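たたみ方で服は長持ちするのか 講習会に疑問の声も

2021年10月25日

衣類の整理用品を扱うラドモント社が、家庭向けのたたみ方講習「プラケッティ」を来年1月からケメイスで開く。受講料は2,000円、定員は40人。9種類の衣類のたたみ方を教え、同社は「正しくたためば服の寿命が延びる」とうたう。ただ、その根拠となる数字は案内のどこにも見当たらない。
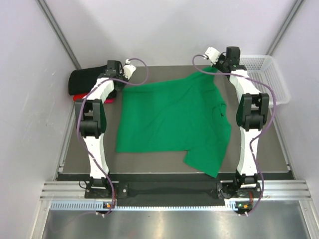 作業台に広げられた緑色の半袖シャツ

講習で最も時間を割くのは半袖シャツだという。袖を内側へ入れ、裾を肩に合わせ、最後に三つに折る。手順そのものは多くの家庭でやっていることと大差がない。講師を務めるシオネド・マドックスさんは「折る前の広げ方で仕上がりの大半が決まる」と説明するが、大半とはどの程度かと尋ねると、はっきりした答えは返ってこなかった。
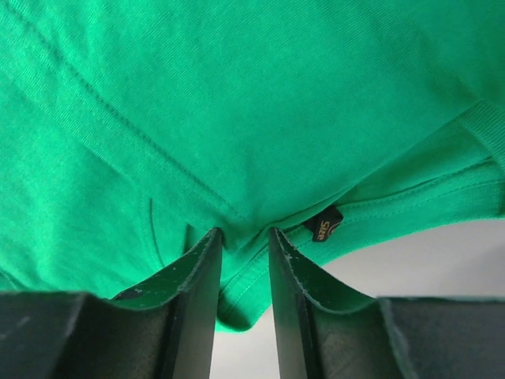

編み地の服は織物に比べて伸びやすく、角だけを持って引けば形が崩れることがある。この点に異論は少ない。問題は、それを防ぐのに有料の講習が必要かどうかだ。繊維製品の相談を受けてきたセレン・ウィンさんは「傷みの原因は洗濯と乾燥のほうがずっと大きい。たたみ方だけを取り出して寿命を語るのは無理がある」と話す。

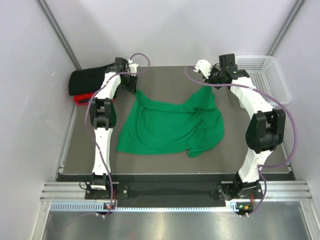
ラドモント社は、専用の収納箱「ムスム」を使えばしわも減るとしている。箱は1個500円で、受講料には含まれない。しかし、しわは箱に入れる前からできる。緑の布のように上の両角をつまめば、間の縁はたるみ、片側に折りじわが集まる。台に置いて手でならせば済む話で、箱の出番はその後だ。同社に比較試験の有無を問い合わせたところ、「準備が整い次第お知らせする」との回答だった。申し込みの受け付けはすでに始まっている。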